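Foundation gone darker since the summer, is it off or is it me?

Posted in: Make-up and Skin
4 November 2023

Mahmoud Abou Zeid

I do make-up for weddings, mostly at weekends, and keep a small kit at home. In August I bought two bottles of the Tremell liquid foundation in the same shade, 16. I opened one straight away and left the other sealed in a drawer.

The opened one now looks a good half shade darker on the skin than it did, and slightly orange by the end of the day. It smells the same. There is a bit of clear liquid on top if I leave it standing, but it mixes back in when I shake it. The jar symbol on the back says 12M.

Is this bottle finished, or is there something in my prep that could do it? I changed primer in September to the Workano one. I have a bride booked in that shade and would like to know before the trial.
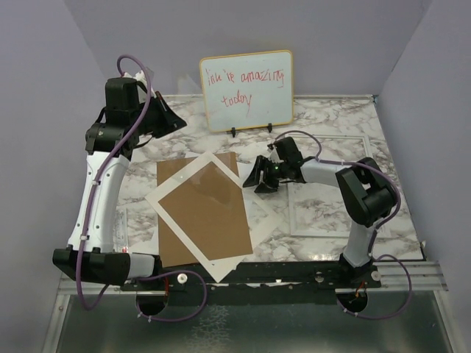 The whiteboard on the marble-patterned table: "you're amazing today".

Thanks in advance. I can't get a refund as I've lost the receipt.

Naciri_K

A thin clear layer that shakes back in is normal for a lot of liquid foundations. If it stays grainy or streaky after shaking, or the smell changes, bin it. The 12M is how long the maker expects it to last after opening, so you are well inside that.

Going darker on the face is usually a separate matter. The pigment mixes with skin oil and with whatever is underneath. Check the primer first. Put a stripe of foundation on bare clean skin along one side of the jaw, and another over the primer on the other side. Leave both for 50 minutes and look at them by a window. Then do the same with the sealed bottle. If the old and new bottles match on bare skin, your foundation is fine and the primer is the problem. If the old one is darker on both sides, it has changed in the bottle and I wouldn't use it on a client.

Also check where you keep it. Mine went that way after a few weeks on a bathroom shelf over the radiator.

For the bride, open the new bottle whatever the result, and do the test on her at the trial. Her skin won't behave like yours.

fekedmont111

had this with a different brand, just went a shade lighter. job done

Mahmoud Abou Zeid

Did the jaw test. Both bottles look the same on bare skin and both go orange over the primer, so I've gone back to my old one. Thank you Naciri_K.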